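Projects > Language and Music > Final Reports

Singing Words You Can't Speak: Hungarian Folk Songs in an English-Speaking Choir

My project started with a song I'd been singing wrong for two years. I joined the Enine choir in my first year of college, mostly to get out of the dorm, and the first thing they handed me was "Tavaszi szél vizet áraszt," a spring song that pretty much every Hungarian kid knows. I learned it by ear from the alto next to me. She had learned it by ear too (you can see where this is going!) and between us we had invented a couple of vowels that don't exist in any language.

So when we had to pick a topic, I asked if I could look at what happens to Hungarian words when they get passed around by people who don't speak Hungarian. The choir rehearses at Bodnár Hall in Idell, and of the 18 singers who agreed to be recorded, only two grew up with the language at home. Everybody else works from photocopies with homemade spellings penciled in over the lyrics. I love those photocopies. I could have done the whole project on the photocopies.

What I wanted to find out

Hungarian has a few things that English speakers trip over. Vowels come long and short, and the length can change the meaning of a word. There are rounded front vowels, written ö and ü, that English doesn't have. And the stress goes on the first syllable of the word, always, which sounds easy until a tune wants to pull you somewhere else.

My guess was that the vowel length would be the first thing to go. A melody has its own long and short notes, and if you don't know the language, why wouldn't you just follow the melody? I figured ö and ü would hold up better, because people know those are "the foreign ones" and try hard on them.

How I did it

I picked 15 songs from the choir's regular folder and asked people to do two things: sing a verse, then read the same verse out loud with no tune. The reading part got a lot of groans. Several people could not start the words without humming the first note, and one of the basses had to tap his foot the whole way through.

I ended up with 400 usable clips. I cut them up and marked them in Runix, the annotation program our department has on the lab machines. It's good for lining up sound with text and not so good at accents, so for the first week every ő in my files showed up as a little box. If you're doing a project with any language that has double accents, check your export settings before you label anything. I relabeled one whole evening's worth of files by hand before I asked for help.
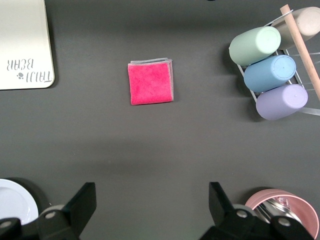
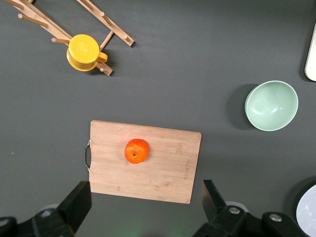 For each clip I listened for vowel length, vowel quality and stress, and gave it a simple match or no match against the two home speakers. I did my listening at night with big headphones, and then went back over a batch of clips in October to see if I still agreed with myself. Mostly I did. The ones where I changed my mind were nearly all short a, a vowel I clearly don't hear very well.

What came out

I was half right. Vowel length did fall apart in the singing, just like I expected, and it got worse on slow songs, where there's so much room to stretch a note. In the reading, though, it came back some! People who sang "vizet" with a great big drawn-out first vowel would read it nice and short.

The part I got wrong was ö and ü. They were all over the place. Some singers used the vowel from "food," some used the one from "bird," and a few switched between the two inside one verse. Looking at the photocopies helped here, since the penciled spellings for ü alone included "ew," "oo," "ee-oo" and a small drawing of a mouth.

Stress was the nice surprise. Old-style Hungarian tunes tend to start phrases strong, so the music was helping people along. Where a newer arrangement added pickup notes before the beat, the stress got wobbly right away.

I also noticed that people who stand together make the same mistakes. The altos have an accent. The tenors have a different one. I didn't plan for this and didn't write down standing positions until the second round of recordings, so I can't say much about it except that I'd bet money on it.

Problems and what I'd change

Two home speakers isn't enough to compare against, especially when their families come from different regions and they cheerfully disagree about some of the e sounds. I'd also want somebody other than me to mark the clips. I'm in the choir, I know the voices, and I'm sure I went easy on my own section.

If I get to continue this in the spring, I want to hand out one new song with no photocopy at all, teach it only from a recording of a native speaker, and see how the vowels look after a month. The choir director has already said yes, as long as it's something with a decent alto line.

The report text comes to 530 words in its short version, which is posted on the course page for anyone who doesn't want to hear me go on about vowels.

Related reports
Dance Calls and Who Still Understands Them
Hymn Books with Two Languages on One Page
Why Do Pop Singers Change Their Accents?
Lullabies My Neighbors Remember

Contact the Language and Music program | Copyright remains with student authors | Back to top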